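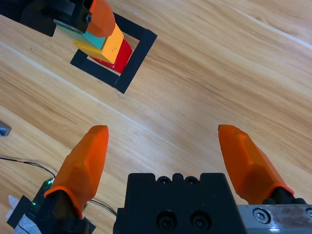 Figure 1. Stacking task at the taped square, viewed from the wrist camera of one arm, with the second arm at the stack.

3. Equipment Plan and Budget

3.1 Purpose of this section

The project requires two small arms to share one table and to build and take down stacks of coloured blocks. This section sets out the equipment needed for the second half of the project, the items considered and rejected, and the order in which purchases are to be made. The department allowed a total of 900 pounds for the year. Items already held by the laboratory are not charged to the project and are listed only where they affect a purchase.

3.2 Grippers and fingers

Both arms carry parallel grippers with orange fingers on black bodies. The use of one finger shape on both arms was agreed at the planning stage, so that a single set of spares would serve either side. Fingers are treated as a consumable. The budget provides for 8 spare fingers, to be ordered from Prevetti in one batch to save on delivery.

A softer finger from Corkano was also considered. It would probably hold the blocks more firmly, but the mount does not match and an adaptor would be required for each gripper. The adaptors alone would have cost more than the whole Prevetti order. The option was not pursued, although it may be of interest to a later group with a larger allowance.

3.3 Cameras

Each arm has a small camera at the wrist. The wrist view gives good sight of the project's own fingers and of the table between them, but the other gripper can hide part of the stack. In Figure 1 the teal block is partly hidden in this way, while the red and yellow blocks below it can still be made out. A fixed overhead camera is therefore placed second in the order of purchase, with a limit of 100 pounds including the bracket. The bracket should be bought with the camera, as the bench has no suitable upright.

3.4 Table, blocks and marking

The wooden table is retained. A plain matt mat was proposed at the first review on the grounds that strong grain might confuse the vision software. It is recommended that this be tested with a borrowed sheet of card before any money is spent. The working area is marked with black tape, which costs little and can be moved when the layout changes. Blocks are to be replaced in full sets only, so that colours remain the same between trials.

3.5 Cables and control boards

The sum of 50 pounds is set aside for cables, clips and one spare control board. Cable clips should be fitted along the table edge before two-arm trials are extended, and any cable crossing the table should be kept clear of the reach of both grippers.

3.6 Software

The Zero control package is free for student use and makes no call on the budget. The Oral logging tool requires a paid licence after December. The group proposes to export all records before then and to continue with plain text logs.

3.7 Order of purchase

First: spare fingers (Prevetti).
Second: overhead camera and bracket.
Third: cables, clips and spare board.
Fourth: replacement block set, if required.

Any sum unspent at the end of the spring term is to be held against repairs to the arms. Requests outside this list must be put to the project supervisor in writing, with a price from the supplier attached.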